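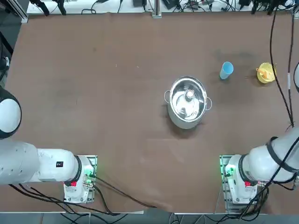
Panela de inox, copo azul-claro e tigela amarela na mesa marrom.

Rádio de ondas curtas Nolley 300
Marca: Adamczyk
Ref. 3718
R$ 172
Disponível

Comprei meu primeiro Nolley para acompanhar os boletins internacionais da madrugada, aqueles em que sai primeiro a notícia de uma negociação entre governos ou de uma votação no Conselho de Segurança. Acabei gostando tanto que hoje vendo o aparelho aqui na Vakemex (e continuo com o meu ligado na cozinha, para desespero da família!). Pega ondas curtas, médias e FM, e a sintonia fina é macia, dá para parar bem em cima da emissora sem ficar brigando com o botão.
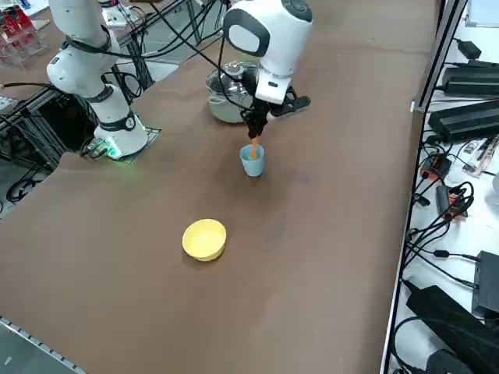
A antena telescópica é o que faz diferença para quem quer ouvir emissora de longe. Estique toda perto da janela e vá girando devagar, que uma hora a voz do locutor limpa. Ela sai do encaixe, e quando não estou usando eu deixo a minha num copo, com a ponta de baixo dentro e o resto para fora, igualzinho ao utensílio laranja no copinho azul-claro da foto. Só não esqueça de recolher os gomos antes, de cima para baixo, porque torta ela não fecha mais.

A alimentação é com 2 pilhas grandes, que não acompanham o produto, ou pela fonte que vem na caixa. Prefiro as pilhas – com a fonte ligada aparece um zumbido nas faixas mais baixas, e em discurso de chanceler já tem ruído suficiente.

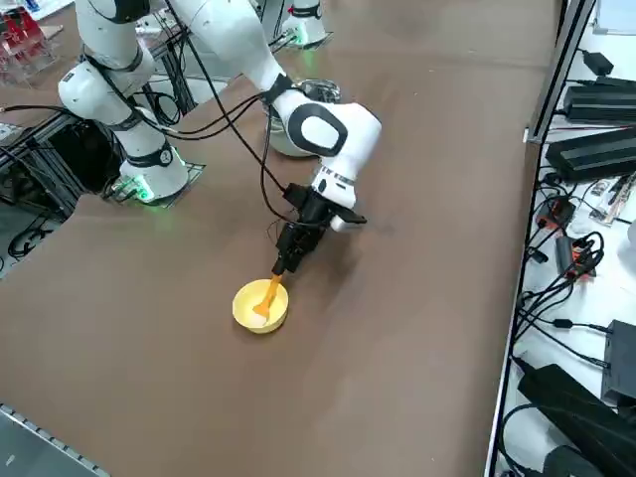 O alto-falante é pequeno e favorece a fala. Para música é fraquinho, já aviso, mas entrevista coletiva e debate parlamentar saem bem claros. Tem saída para fone e memória para 300 emissoras, que eu nunca cheguei perto de encher.

Na caixa: rádio, antena, fonte, alça e manual em português, com tradução revisada pela Guadalupe Zavala.

Garantia e troca: quem cuida é a Zuzana Tichý, pelo formulário de contato. Mande a referência e o número do pedido.

Veja também: capa Hustley para o Nolley 300.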